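Romcombe Background Kit Review: Does Changing the Walls Help a Robot Policy Generalize?

I have been testing the Romcombe background kit since February. It is a set of printed wall panels and a small piece of software, sold to labs that train robot arms from human demonstrations. The idea comes from a research method that has been going around for a while: if you change what is behind the robot often enough during training, the learned policy should stop caring about what is behind the robot.

I wanted to know two things. Does the method work on real hardware with a normal amount of data? And is the kit a good way to do it, or should you buy wrapping paper and a roll of tape?

What you get

The kit comes as a flat box of panels, a bag of clips, a printed schedule and a license for the logging software. The panels are sized for a three-sided enclosure. They slide behind standard aluminum framing and the clips hold them flat. Changing a full set of walls took me a few minutes once I had done it twice. The first time took most of a morning, mainly because the instructions assume your posts stand straight up and down.

The designs run from plain gray to very loud. There are wood grains, brick, checks, some fake shelves of books, and a group the maker calls "flow" patterns, with wavy bands of color. The loud ones are tiring to sit next to all day. They are also the ones that did the most work in my tests.
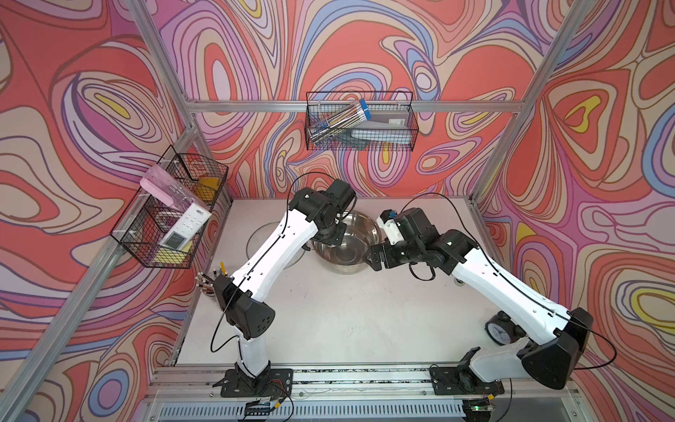

Okitz
Staff reviewer, bench robotics

The tests used two arms on a white table, working with a steel bowl and its glass lid. The task was to put the lid on the bowl with one arm while the other steadied the rim. It is a harder task than it sounds. Polished steel picks up light and color from whatever is near it, and clear glass takes on the look of whatever is behind it. If the walls change, the objects change too, at least as far as a camera is concerned. I picked the bowl for that reason.

I also left the ordinary clutter in place. There are wire baskets on the walls with sponges, a remote control and pens in them, a cup of pencils in the back corner and an alarm clock on the right side of the table. Some labs strip all of this out. I think that makes the results look better than they are.

How I ran it

I collected 2,000 demonstrations by teleoperation and kept 1,832 of them. The rest had dropped lids or dropped network connections. Half of the kept runs used plain gray walls. The other half were spread over the kit's patterns, following the printed schedule.

From these I trained 2 policies of the same size, with the same settings and the same number of demonstrations each. One saw only gray. The other saw only the patterned walls. Both were then tested on walls that neither had seen.

The software

The logging tool is called Jistel. It tags every recording with the wall set in use and warns you if the schedule is getting lopsided. That warning was more useful than I expected. Left alone, I kept going back to the panels that were easiest to fit.

The rest of Jistel is thin. The export is slow, the search box only looks at file names, and you can't edit a tag after a recording is closed. I mislabeled an afternoon of runs and had to fix them by hand in a text editor. There is also no way to note a change in lighting, and lighting turned out to matter.

Results

The gray policy did well on gray walls and badly nearly everywhere else. On new patterned walls it would often reach for the lid and stop short, or close the gripper on nothing beside it.

The patterned policy finished 93 percent of its trials on walls it had not seen before. On plain gray it was a little slower than the gray policy, with more small corrections near the rim of the bowl, but it got there.

I then trained a third policy with the same method minus the flow patterns, keeping the wood, brick and book panels. It landed between the other two. My reading is that the mild patterns teach the policy to ignore texture, and the wavy ones teach it to ignore edges as well. I can't prove that from one task. Someone with more arms and more patience should try it on cloth or on small parts.

What it does not fix

Changing the walls does nothing for the table. When I laid a dark mat over the white top, both policies got worse, and the patterned one lost most of its lead. Moving a desk lamp to the other side of the enclosure had a smaller effect of the same kind. The kit's booklet says the method covers "scene change" in general. I would take that line out. It covers background change, and you still have to vary the table, the light and the objects yourself.

It also can't help with camera position. I bumped a mount during the second week of testing and had to throw out the evaluation and start it over.

Compared with doing it yourself

For a short time I used Hoàng panels, which are plain foam boards you cover with your own prints. They cost less and weigh almost nothing. They also bow in the middle after a few changes, and the glossy prints threw glare onto the bowl. The Romcombe panels are matte and stayed flat throughout. If you already have a large printer and matte stock, the foam boards are a fair choice. You would lose the schedule, but a spreadsheet could do that job.

Replacing backgrounds in software is the other option. I tried it on the gray recordings and it helped some. The trouble was the bowl and the lid. The new background went in behind them, but the reflections still showed the old gray walls. With cardboard boxes or wooden blocks I would start with software and save the money.

Who should buy it

Labs working with shiny or clear objects in a fixed enclosure will get good use out of it. If your robot already moves from room to room, you are getting this variety for free. The panels are well made and the method held up on my task. Jistel needs another year of work - ask whether the panels can be bought without it.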